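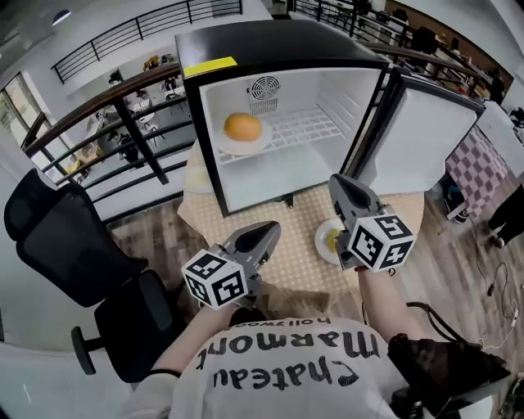
4. Loading and Daily Use

Support > Compact Cooling > Vernine Tabletop Refrigerator > User Guide > Section 4

Search this guide Enter keyword or model Go

This section applies to the Vernine tabletop refrigerator as supplied by Urkitz. Complete the installation steps in the previous section before placing any food in the cabinet.

Before loading

1. Place the refrigerator on a firm, level table that can bear its full weight. A thin tablecloth may remain under the unit, provided that it lies flat and is not drawn up against the rear vents.

2. Confirm that the door can open fully without striking a wall, a chair or other items on the table.

3. Wipe the interior and the wire shelf with a soft damp cloth, then dry them.

4. Close the door, switch the unit on and allow it to run empty for 4 hours.

Note: The fan on the back wall may start and stop during this period. A low hum is normal.

Loading food on plates

1. Clear a space on the table in front of the refrigerator and set the plates there before opening the door. Small items such as a single piece of fruit should be placed in the middle of the plate.

2. Open the door fully. Do not lean on the door or use it as a support for dishes.

3. Hold the plate level and slide it onto the wire shelf. Set it to one side if a second plate is to follow.

4. Check that no part of the plate extends past the front of the shelf. A plate that touches the door will prevent the seal from closing.

5. Keep food and packaging clear of the fan grille. Loose plastic bags should not be stored in the cabinet – they can be drawn against the grille and block the air flow.

6. Close the door and press lightly along the edge until the seal meets the cabinet on all sides.

CAUTION: Do not place hot food in the refrigerator. Allow cooked dishes to cool first, and cover moist food before storing it.

CAUTION: Never insert fingers or utensils through the fan grille. Disconnect the power cord before cleaning near the fan.

Removing food

1. Open the door fully and take out the plate nearest the front first.

2. Support the plate from beneath when lifting it over the front edge of the cabinet.

3. Close the door promptly. If moisture has collected on the interior floor, wipe it away at the next convenient time.

Replacement shelves may be ordered from Urkitz under part number 687.

Reader comments (3)

Wunholm: My dinner plates are too wide for the shelf. Salad plates fit fine. Could the guide list a maximum size?

Avcı: Step 4 under loading fixed my problem. The rim was pushing on the door and I thought the seal was bad.

Wunholm: Thanks, will check mine. Does the shelf lift straight out for washing?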